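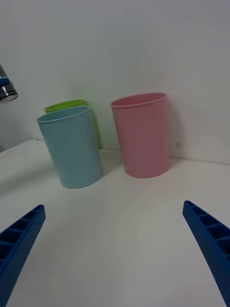

4.2 Prior occupation in performer profiles

The sample was drawn from the Goscombe listings archive, which holds short online biographies of stand-up comedians, presenters and character actors. Profiles were kept if they were written in English, ran to almost 700 words or fewer, and covered a living performer. The final set held 1000 profiles, taken from the two sites with the largest share of the archive, Clasotby and Visska. Duplicate texts were removed before sampling. Where the same performer had a profile on both sites, both were kept and treated as separate texts.

Each profile was coded for any paid work held before the first professional booking. Training was coded separately from work, so that a law degree without later practice did not count as a legal career. Bar work, call centre work and other short-term jobs were counted only where the profile named the job. Phrases such as "various odd jobs" were marked as unspecified and left out of the main analysis. First-pass coding was done with the Wan tagger and every positive result was then read by hand. The tagger's most common error was to take a role played on screen for a job held in life.

A named prior occupation was found in 311 profiles. Teaching, nursing, sales and office work made up most of these. The placing of the occupation within the text was less even than expected. On Clasotby it tended to come in the opening sentence, often before the performer's place of birth. On Visska it was more often held back to a section on early life, after the main credits. The difference held when profiles of the same performer were compared.

Figure 2. Three plastic cups on a white tabletop: green, light blue and pink. 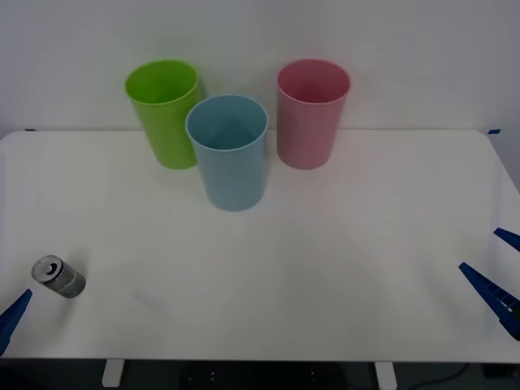 Placing also varied with the kind of occupation. Jobs that need a long period of training were more likely to open a profile, and were usually followed by a clause marking the move to comedy as a break ("gave up", "walked away from", "left behind"). Jobs with little formal training were linked to comedy by more neutral verbs, or by none. In several texts a former salesman was said to have "moved into" stand-up in the same sentence that gave the name of his first club.

The break wording should be read with care. Profiles are often copied in part from agency notes, and a phrase used once by an agent may recur across later versions without being checked. Many texts also gave no date for the end of the earlier job. A sudden change of career could not be told apart from a period in which both were carried on, with gigs in the evening and paid work by day. For this reason the coding records the wording used and makes no claim as to the order of events. The length of the overlap, where a profile does state it, is dealt with in 4.3.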